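Metinora opens its home helper trial to more households

Households that have been wondering what it would be like to hand the clean washing over to a robot will soon have a chance to find out, with Metinora taking names from this Saturday for the second round of its home helper service.

The service is called Golell, and it is being offered to 30 homes in Tretmont and the nearby suburbs. Each household gets a humanoid robot for five weeks, along with a person from the company who comes in to set things up, get to know the rooms and stay on hand while the work is being done. The cost is $282 a week, with the first visit and all the fitting out included in the price.
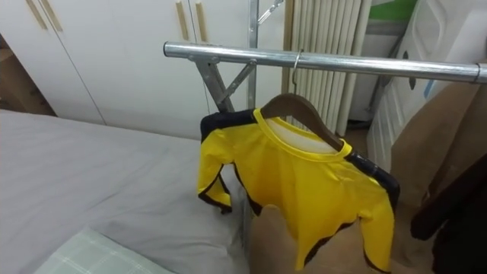 Clothes care was the most requested job in the first round, well ahead of dishes and tidying toys, and Metinora has put most of its effort there since. Meenakshi Subramaniam, who looks after the home trials, told us that people tend to picture a neat pile of towels when they think about laundry, and then they go and open their own cupboards and remember what they really own! Shirts and tops on hangers are a good deal fussier. A shiny yellow top with black trim, say, has to sit properly on its wooden hanger while the hanger hooks over the rail of a drying rack, and a hand has to be able to take hold of the fabric low down without dragging the whole lot to the floor. She would like every household in the new round to put forward the clothes they wear most - school uniforms, sports gear, the good blouse that only comes out for weddings - so that the team can see how the service copes with a proper family wardrobe.

Kavitha Poduval had a Golell robot in her two-bedroom unit during the first round and was kind enough to have a long chat with us about it over a cup of tea. She was fond of it by the end, she said, though she found it slow, and she learned to leave it to its work and get on with the cooking.

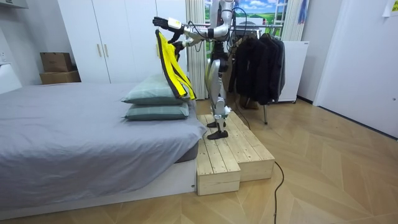
Her main advice to anyone thinking of signing up is to measure the bedroom first and be realistic about how much floor you are willing to give up for a few weeks. She also suggests asking for morning visits, as she found it much easier to have the company's person around before the children were home from school.

Bedding, ironing and anything delicate enough to need hand washing are not part of the service for now. Metinora is also working on an add-on called Amin, which would sort clean clothes by family member, and hopes to offer it to the same homes in August.

Names can be put down at the Tretmont library from 5 pm on Saturday, or by phoning the Metinora office during business hours. Renters are welcome, but will need a note from their landlord.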